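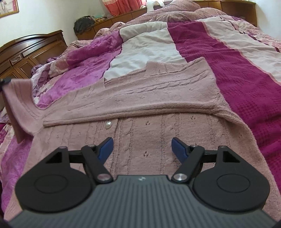
Knitwear drive, last call

Quick one this month, the kettle's on and the print deadline was an hour ago.

We are at 258 pieces. The goal was 400, so there's a way to go but a lot of you have said "I have a bag in the hall" and I am choosing to believe you. Drop-off stays open til the end of November. Front counter at Campbell Street, or the blue bin inside the side door at Druvham Hall if we're shut. Please not outside the bin. It rained on a bag last week and everything in it had to be washed again.

What we want: cardigans, sweaters, vests, scarves, hats, baby blankets. Adult sizes most of all, and cardigans most of all of those. Button fronts go first every single year because they're easy to get on and off sore shoulders, and the folks at Grorken House ask for them by name. Color doesn't matter. We have plenty of navy and gray, so pinks, reds, yellows, anything cheerful, yes please.

What we can't use: felted stuff, anything with moth holes (the accidental kind, lace and eyelets are fine!), socks, single gloves. Sorry about the socks.

Getting it ready

Wash it first. Cool water, wool soap if you have it, no wringing. Roll it in a towel and press. Dry it flat, away from the radiator.

Then lay it out on a bed. A bed beats a table, you can get the whole thing spread and walk round it. Do up the buttons and give each one a little tug. Loose ones, please sew them back on tight, and if one's missing check the side seam inside as there's sometimes a spare stitched in there. No match? Swap the whole set. We have a huge jar of buttons at the counter, come and dig.

Folding, for those who asked. Front side down, smooth the back, bring one sleeve straight across, then the other on top. Don't pull on the cuffs. Fold the sides in a bit if it's a wide one, then up from the hem in thirds. Cables are bulky and will fight you, so fold loosely and leave it be. Lacy patterns, same, a hard crease across the holes shows for weeks. And no hangers!! Shoulders go to points and we can't get them back.

Pin a scrap of paper to the label with the size and whether it's wool, acrylic or dont know. "Dont know" is a perfectly good answer.

Other bits

The mending evening is in the back room at Meresex Library, 6:30 to 8:30 pm. Bring a darning needle and whatever you're stuck on. Somebody left a very nice pair of snips there last time, black handles, they're in the drawer under the urn.

Raffle money came to $2,783 after expenses, which pays for the moth-proof storage boxes and most of next year's yarn. Thank you. The two prizes still not picked up are the quilt basket and the tea set. Tickets are on the board, check your pockets.

We also need someone with a car for the Grorken House run, one afternoon, maybe two trips if the boxes are full. Heavy lifting done at both ends, you would just drive. Leave a note at the counter.

Pattern swap is moved to the new year, room was double booked. Keep hold of your leaflets til then, and if you borrowed the big cable stitch book, could it please come home.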